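4. Wiping down your Jugah table top

It really is worth giving the top a good clean before its first use — the marbling looks all the better for it, and you'll get to know the pattern while you're at it.

4.1 Clear everything off, right up to the corners.
4.2 Stir 3 capfuls of Misteo into 1000 ml of lukewarm water.
4.3 Wipe from the far side towards you with a soft, well-wrung cloth, then dry.

Caution: please don't use scouring powder, however stubborn the spot.
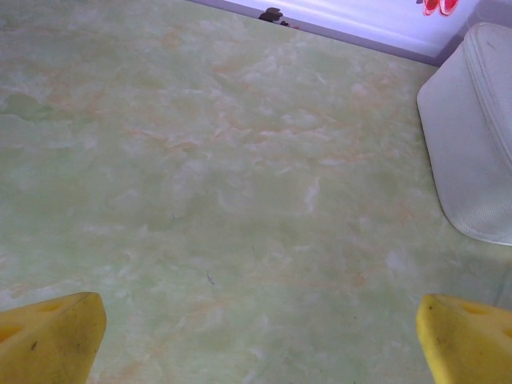 Photo: Forutby

Our pale green has cloudy cream swirls and faint peach and orange veins, so do look closely for small dark specks like the one near the middle — they hide very nicely among the marbling. A second gentle wipe is kinder than scrubbing.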